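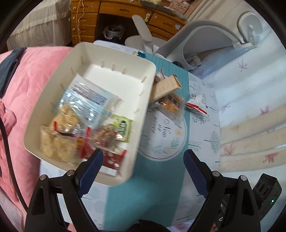 A white tray of packet snacks.

Single portions. I've had enough of them.

Went into the shop on Warkeleck Road at ten to six, wanting crackers. Just crackers, for soup. What I came out with was a multipack, 10 little bags in a big bag, because the plain box has gone. Shelf label still there, no box. Same with the nuts. Same with raisins, which when I was small came in a brown paper sack you could of used as a doorstop.

The usual defence is portion control. Fine. I have met myself with a family bag, I know the risks. But has anyone ever eaten one of those tiny packets and stopped? You open the second while chewing the first. Then there's a heap of wrappers on the arm of the sofa and you feel worse than if you'd just had a bowl.

And the price. I did the sum on the back of the receipt. Loose peanuts from Vishwakarma, the grocer by the station, against the small bags from the supermarket: 51 pence more for less peanut. Somebody is paying for all that film and ink and it's me.

Josefina Aravena, who I share an office with, says I'm being unfair. She has three kids and a bus at half seven and she throws a packet in each bag and goes. I take the point. Lunchboxes, long trains, hospital waiting rooms, yes. Keep them for that. My complaint is that they've stopped being the extra and become the only thing on the shelf.

I kept all our wrappers through August, two adults, no guests. 27 by the second week and then I lost heart a bit. None of it went in the recycling, our council won't take it. You can carry it back to the big shop in Skanow if you have a car and a free afternon. We have niether.

So what do I want. The big box back, next to the small ones, at a fair price per gram. Label it in large type so people can compare without their glasses. Let the grocers who'll fill a jar get on with it. Bart Aerts wrote in these pages last month that shoppers get the shops they deserve, and I've been cross about it ever since. I'd have bought the box. It wasn't there.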